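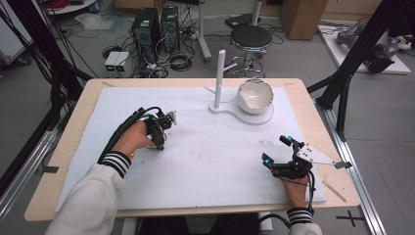

图：浅色木桌上铺着白色泡沫板，板的后部放有八字形底座、立柱和白色的碗。

分类：新闻稿 > 工作空间与家具
阅读时间：17分钟
分享 26　评论 3

Ridbridge发布Lundance桌面系列，面向多人共用的工作室

同时公开一份关于桌面、碗、凳子和地面线缆的整理办法，九月开始供货

Varkberg讯，九月。工作室家具与桌面用品的制造商Ridbridge今天宣布，推出名称为Lundance的桌面系列。这个系列为多人共用的工作室设计，包括可更换的白色泡沫桌面板、铺板用的浅色木桌、带立柱的小型底座、无靠背的圆凳，以及一组放置线缆和袋子的收纳件。第一批供货为300套，从本月开始接受订购，交货的顺序按照收到订单的顺序。

与产品一起公开的，还有一份整理办法。它的内容来自本公司在Varkberg的Ismail楼进行的一次使用记录。Ismail楼是一座旧的纺织仓库，现在里面有多个团体共用的工作室，有人在那里做模型，有人修理小件物品，也有人做教学和测试。在记录进行的期间，共有358人使用过楼内的桌子，他们留下了1718条关于桌面的意见。这些意见有的很长，有的只有两三个字，例如“太滑”、“太亮”、“碗放哪里”。Ridbridge把全部意见读了一遍，然后才开始修改图纸。

一、为什么从桌面开始

一个共用的房间，早上和晚上常常属于不同的人。早上的人把桌子当作装配的地方，晚上的人可能在同一张桌子上称量、粘贴、画线。桌子本身没有变化，可是每一个人对桌子的要求很不相同。Ismail楼过去的做法，是在桌上铺旧报纸或者旧布。报纸容易移动，布容易起皱，小的零件会走进布的褶里，找起来很费时间。

后来有使用者自己带来泡沫板，放在木桌上面。这个做法很快在各个房间里流行起来。泡沫板的表面比较软，东西放下去的时候声音小，白色的表面也让小件物品容易被看见。缺点也很清楚：买来的板大小不一样，有的比桌子短很多，有的伸出桌子的边，人走过的时候会把它碰歪。

Lundance系列的泡沫桌面板就是从这里开始的。标准的长度为1000毫米，宽度有两种，可以选择铺满桌面，也可以选择在边上留出一条木头的部分。很多使用者喜欢第二种。他们把笔、细木棒、尺子放在留出来的木头上，板上只放正在处理的东西。文首照片里，靠近桌子右边的位置也有一根细木棒，斜着放在板的旁边。

板的厚度经过三次修改。第一个版本太薄，肘部放上去以后能感觉到桌子的硬。第二个版本很舒服，但是放上较高的东西会轻轻摇动。现在的版本在两者的中间，使用者的评价是“可以忘记它”，本公司认为这是一个好的评价。

二、关于白色，以及白色上面的痕迹

选择白色曾经引起很多讨论。在1718条意见里，与颜色有关的意见分成两边。一边的人说，白色太容易脏，用几次就不好看。另一边的人说，正因为是白色，他们才知道桌上有什么。

Ridbridge最后保留了白色，也没有计划提供深色的版本。共用的桌面会留下痕迹，灰色的擦痕和小点在使用过的板上很常见，照片里的板上也能看到一些浅灰色的擦痕和斑点。整理办法对此的建议很简单：浅的痕迹可以留着，影响工作的痕迹用软布擦，擦不掉的时候把板翻过来用另一面。两面都不能用的时候，再换新的板。

产品部门的负责人表示：“我们收到的第一个问题总是怎样让板保持很白。我们的回答可能让一些客户感到意外。一块工作用的板，有一些灰色是正常的。我们希望人们把时间放在工作上，每周擦一次已经够了。”

更换下来的旧板可以单独寄回。Ridbridge会把边缘还完整的部分裁成小块，作为抽屉里的垫子使用。小垫子不单独销售，随圆凳和收纳件一起放在包装箱里。

三、底座、立柱和碗

在记录的过程中，“小的东西放哪里”是出现很多次的问题。桌面铺好以后，人们自然会拿来各种容器：杯子、盒子的盖、盘子、碗。其中碗是最受欢迎的。碗的底部是圆的，手指可以沿着碗壁把小件拿出来，不需要把碗倒过来。可是碗也有它的麻烦，手肘一碰，它就会离开原来的位置，有时候一直走到桌子的边上。

Lundance系列因此包括一种平的底座。底座的外形像一个圆润的“8”字，一端大，一端小。大的一端用来放碗，另外还有一根竖直的立柱，立柱上伸出一个短的横杆。这种外形的底座，在Ismail楼的桌上已经使用了一段时间，照片中泡沫板的后部就有一个白色的，碗在较大的圆端上面。

在系列产品中，横杆的用途由使用者自己决定。记录中出现过的用法有：挂一卷胶带，挂一把小剪刀，挂一个写着名字的纸牌，挂一段还要用的绳子。也有人什么都不挂，只把立柱当作一个记号，远远地看见它，就知道自己的位置在哪里。这种用法本公司事先没有想到，后来写进了整理办法的附录。

整理办法建议，底座放在桌面靠后的部分，前面留给双手。这条建议听起来很普通，但是在最初的记录里，多数人把碗放在自己的正前方，然后绕过碗去工作。把碗移到后面以后，手的前面有了一块完整的地方，拿东西只需要多伸一点胳膊。两只手同时拿着东西工作的人，对这个改变的评价特别好。

关于碗本身，Ridbridge决定不销售碗。原因来自Ismail楼的使用者。他们几乎都有自己的碗，有的从家里带来，有的是在别的工作中留下的，形状不完全规则，也继续在用。照片里的白碗，碗沿参差不齐，有缺口，内侧有淡淡的灰色痕迹。底座对碗的要求只有一个，就是碗的底部能够平稳地放在圆端上面。

对于边缘有缺口的碗，整理办法写了三句话：不要用它吃东西；拿的时候握住碗的下部；缺口的地方如果锋利，先用细砂纸磨一磨。请各位使用者按照这三句话来做。

四、浅色的木桌

Lundance系列的桌子是浅色的木桌，桌面没有抽屉，也没有加高的边。去掉边的决定比较晚。早期的样品在桌面后边有一条矮的木条，目的是防止东西掉下去。试用两个星期以后，使用者把木条拆了下来，理由是板不能滑到合适的位置，擦桌子的时候灰尘也会停在木条的前面。公司看到以后，取消了这个部件，价格也因此低了一些。

桌子的高度可以在安装的时候选择，安装以后不建议经常改变。在共用的房间里，每一个人都按照自己的身高调整桌子，下一个人就需要重新调整，这样浪费时间。Ismail楼的使用者最后同意把所有桌子放在同样的高度，而用凳子来适应不同的人。

桌腿的下面有可以旋转的脚垫，旧的地面不平的时候，可以用它把桌子调平。脚垫的颜色与木头相近。旋转的方向刻在脚垫的侧面，字比较小，安装的人请带一个手电筒。

五、圆凳放在哪里

与有靠背的椅子相比，圆形的凳子在共用工作室里有一个好处，人可以从任何一个方向坐下来。它也更容易离开桌子。需要站着工作的时候，凳子可以被推到一边，不占很多地方。照片里桌子对面的右侧，就有一个黑色圆座面的凳子，底部是镀铬的颜色。

Lundance的圆凳采用黑色座面。座面的包布可以拆下来清洗，拆的时候从下面解开绳子，不需要工具。凳子有两种高度，低的适合坐着做细小的工作，高的适合一会儿坐、一会儿站的人。

在意见里有一条写道：“凳子总是在别人的桌子旁边。”这句话后来成为整理办法中关于凳子的一节的标题。办法没有给凳子编号，也没有规定凳子必须回到哪一张桌子。它只要求在离开房间以前，凳子不要停在过道的中间。Ismail楼按照这个要求试行以后，关于凳子的意见明显地少了。

六、地面上的线

如果说桌面是人们谈得最多的地方，地面就是人们谈得最少、可是最容易绊倒人的地方。Ridbridge的人员在Ismail楼里看到，桌面已经很整齐的房间，地面上常常还有许多黑色的线绕在一起，主机立在地上，前面是电源插座一类的小盒子，旁边可能还有一个纸箱和一个塑料袋。照片里桌子后面的灰色地面，也有这样的情况。

收纳件的第一部分就是为线准备的。它包括布的扎带、可以固定在桌腿上的线夹，以及一个开口朝上的长盒。长盒没有盖子。设计的时候曾经有盖子，后来发现盖上以后，人们忘记里面有什么，又拿来新的线。没有盖子的盒子看起来没有那么漂亮，可是使用的人知道线在哪里，也知道哪一根是多余的。

整理办法对线的建议按照下面的顺序：

先把不用的线拿走。拿走以前问一下房间里的其他人。
然后把剩下的线按照去的地方分开，去同一个地方的线放在一起。
每一束线用布扎带扎两个地方，一个靠近桌子，一个靠近插座。
扎的时候留一点松的部分，可以放进一根手指。
桌面上的线从手腕的后面走，不要从手的前面横过去。
小盒子上的指示灯朝外，方便看见。
最后走一遍人平时走的路，看脚会不会碰到线。

以上工作在一个普通大小的房间里需要一个下午。请不要在别人工作的时候进行。

收纳件的第二部分是袋子用的挂钩和纸箱用的矮架。袋子在共用的房间里是一个特别的问题。它很轻，谁都可以放下一个，可是很少有人愿意打开一个不属于自己的袋子。挂钩附有一块小的写字牌，可以写上里面的东西和放置的月份。整理办法建议，袋子挂了两个月还没有人拿走，就放到房间门口的桌子上，再过一个月由房间的使用者共同决定怎么办。

纸箱的矮架高度较低，目的是让箱底离开地面。Varkberg的冬天很潮，Ismail楼的一层在下雨以后地面会出水汽，直接放在地上的纸箱，底部会变软。矮架也可以放在桌子下面，但是要注意给腿留下位置。

七、圆形的搁板和边上的地方

房间的边上经常有一些小的平面，例如圆形的搁板、旧的小桌子、窗台。人们习惯把暂时不用的东西放在那里，时间久了，“暂时”就变成长期。Ridbridge在最初的设计里，想为这些地方提供盖布。试用的结果不好，布的下面放了更多的东西。

现在的系列不包括任何用于边上平面的产品。整理办法里有一个短的段落，建议每一个这样的平面只放一类东西。例如一个圆搁板只放卷起来的线，另外一个只放纸。颜色鲜明的线适合放在高一点的地方，从远处就能认出来。这条建议没有费用，已经有很多房间在使用。

八、怎样铺第一块板

为了方便第一次使用的客户，现将铺板的过程写在这里，它与包装箱里的说明书内容相同。

打开纸箱的时候，刀片请不要进入太深。板的四个角有纸护角，护角在板放到桌上以后再取下来。先用干的布擦一遍木桌，特别是沙粒一类的硬东西要擦掉，不然它们会在板的下面发出声音。把板的长边与桌子的长边对齐。如果选择的是窄的一种，请先决定木头的部分留在哪一边，习惯用右手的人大多数留在右边。

板放好以后，不需要胶水，也不需要夹子。泡沫板下面有一层防滑的涂层，它在放置一个晚上以后效果更好。第一天请不要在板上推动很重的东西。底座可以随时放上去，先放空的底座，再放碗，最后把小件放进碗里。如果反过来做，碗里的东西容易洒出来，这是我们的工作人员自己的经验。

需要切割的工作，请在板的上面再放一块切割垫。泡沫板不是切割垫，刀会在上面留下很深的线，小的碎屑会进到线里面。热的工具也请不要直接放在板上。

九、供货、价格和旧客户的安排

Lundance系列可以整套订购，也可以分开订购。一套包括一张木桌、两块泡沫桌面板、一个底座、两个圆凳和一组收纳件。第一批300套由Ridbridge在Varkberg的工厂完成，木桌在同一个工厂的另外一个车间组装。泡沫板可以单独补充，每次最少两块。

价格表按照地区不同，向本公司的销售部门索取。学校、公共工作室和修理咖啡馆可以申请集体价格，申请的时候请写清楚房间的数量和每一个房间的桌子数量，不需要写人数。

已经在使用本公司旧款桌子的客户，不需要购买新的桌子。窄的一种泡沫板可以放在旧款桌子上，两边会各露出一点桌面，不影响使用。旧款桌子的脚垫也可以换成新的，费用只包括脚垫的部分。

圆凳的交货时间比其他的部分晚两个星期。订购整套的客户可以选择等待，一起收货，也可以选择分两次收货，第二次的运费由Ridbridge承担。

十、参观

在产品供货的期间，Ismail楼的两个房间每天下午三点到六点接受参观。参观者可以坐在凳子上，可以移动底座和碗，也可以把自己的碗带来试一试。房间在这个时间里继续正常使用，所以请参观者在过道上行走，不要移动桌上正在进行的工作。背包请放在门口。

整理办法的印刷本在参观的地方免费领取，共印1000本。它的文字有三种语言，其中的图是手画的线图。需要电子版的读者，可以向本公司的联系部门写信，信里请注明“Lundance整理办法”。使用者可以复制、修改这份办法，也可以把它贴在自己的墙上，不需要得到本公司的同意。

下一次修订计划在明年春天进行。修订的重点是关于灯光的一节，现在的版本里它只有半页。在Ismail楼收到的意见中，晚上使用房间的人希望知道，白色的桌面应该配什么样的灯，才不会让眼睛疲劳。本公司目前还没有满意的答案，正在两个房间里比较不同的灯罩。

关于Ridbridge

Ridbridge是一家制造工作室家具与桌面用品的公司，设计部门和工厂都在Varkberg。公司的产品主要用于共用的工作室、学校的手工教室和小型的实验房间。公司开始的时候只做木桌，后来增加了凳子和收纳件。

媒体联系

Ridbridge联系部门，Varkberg，Ismail楼二层。来信请使用中文、英文或者当地的语言，一般在四个工作日以内回复。需要产品样品拍摄的媒体，请提前一个星期说明需要的部件，以及是否需要归还的纸箱。

标签：桌面整理、共用工作室、木桌、泡沫板、新品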